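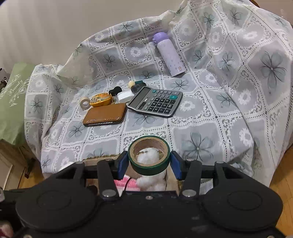
Skirel Opens Sundon, a Library of Household Chores Demonstrated by Hand

FOR IMMEDIATE RELEASE
2025-03-31

Skirel, a maker of handheld teaching grippers for robot arms, today opened public access to Sundon, a library of 2781 household tasks demonstrated by people in their own homes, on their own tables, among their own stuff. The library covers such frontiers of engineering as picking up a roll of tape, putting the roll of tape down again, and moving a calculator out of the way of the tape.

Robots have been building cars for decades. They remain poor at clearing a table. Skirel believes the table deserves some attention.

Demonstrations in Sundon were recorded with the Wunus, a two-fingered gripper that a person holds and works directly. A camera on the tool watches the fingers and whatever is between them. The person does the chore, the Wunus records how it was done, and the recording is used to train an arm carrying a matching set of fingers. The person does not need to write code, wear a suit or own a robot. A tablecloth is optional, though a surprising number of contributors have strong views on tablecloths.

"We spent our first year filming in a very clean lab, on a very clean gray bench," said Constanza Leiva, chief executive of Skirel. "The arm became excellent at gray benches. Then we put it in front of my aunt's flowered tablecloth and it tried to pick up a petal. It was a printed petal. It tried for quite a while."

The company has since retired the bench. Contributors are now asked to leave the table as they find it, and the instructions run to a single page, most of which is about charging the battery.

Two ways to teach

Sundon also includes a smaller set of tasks taught by remote control, in which an operator drives an actual arm from a paired controller and watches the result. Remote control shows what the arm itself can and cannot reach, and it is slower. Holding the tool is quicker and lets people use the feel of the thing in their fingers, but it also lets them do things with their elbows that no arm on the market can copy. Skirel checks each handheld recording against the reach of the arm before it goes into the library, and sets aside the ones that would require a second shoulder.

"People are too good at this, that's the trouble," said Sebastián Ocampo, who leads data collection. "You ask someone to pick up a roll of tape and they squeeze it, tip it, change their mind and have it stood on its edge before you've finished the sentence. We ask them to slow down a little. They slow down for two rolls and then they forget - and those are often our best recordings."

Ocampo's team keeps the fumbles. Dropped objects, second attempts and grips that close on nothing are labeled as such and stay in the set, on the theory that a robot which has only ever seen success will be badly surprised by a Tuesday.

Availability

Sundon is free for research and classroom use beginning today. Commercial licenses start at $4000 a year, or $3000 for companies that contribute recordings of their own. The Wunus handheld gripper is sold separately for $299 and ships with two sets of finger pads, a wrist strap and a charging cable that Skirel concedes could be longer.

A second release of the library, planned for August, will add drawers, zippers and folded laundry. Fitted sheets are not on the schedule. The company has discussed fitted sheets internally and would prefer not to comment further.

Iturra, which builds tabletop arms for small workshops, will be the first hardware maker to support Sundon recordings directly. Owners of Iturra arms can load a demonstrated task, try it at reduced speed and send the results back to Skirel, including the embarrassing ones.

About Skirel

Skirel designs handheld and remote-control tools for teaching robots everyday tasks. The company is privately held. Its office has one robot assigned to kitchen duty and a written rota for the humans who still do it.

Media contact
Press Office, Skirel
Review units of the Wunus are available on request. Please return the finger pads.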